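2022-10-11

What a day! The glove job finally broke, and it broke in such an interesting way that I can't stop thinking about it. Grip 135 closed on the cuff, lifted, and kept right on squeezing after the release command. Raffaele Lo Presti hit the stop from across the room in Tromcombe before I'd even gotten my hand out of my pocket. Nothing hurt except my pride (I wrote the release code in July and was very pleased with it).

We pulled the log after lunch. 2,924 lines, and there it was near the bottom -- the force reading froze, the controller still believed the old number, and so it never saw a reason to let go. A stale sensor value! I love a fault you can point at with a finger. The timeout was set to 800 milliseconds, but the check only ran while the jaws were moving. Stopped jaws, no check. Oh well.
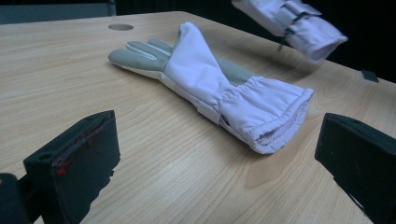

Glove on the table, jaws open wide.

Raffaele wants the check running all the time, moving or not, and a second one on the wrist board. I agree on both. Until that's in, hands stay clear of the jaws unless the power is off -- I wrote it on the whiteboard in big letters. Have to call Longo about a spare sensor and tell Wukstead we'll be 2 days behind. Can't wait to try the fix tomorrow.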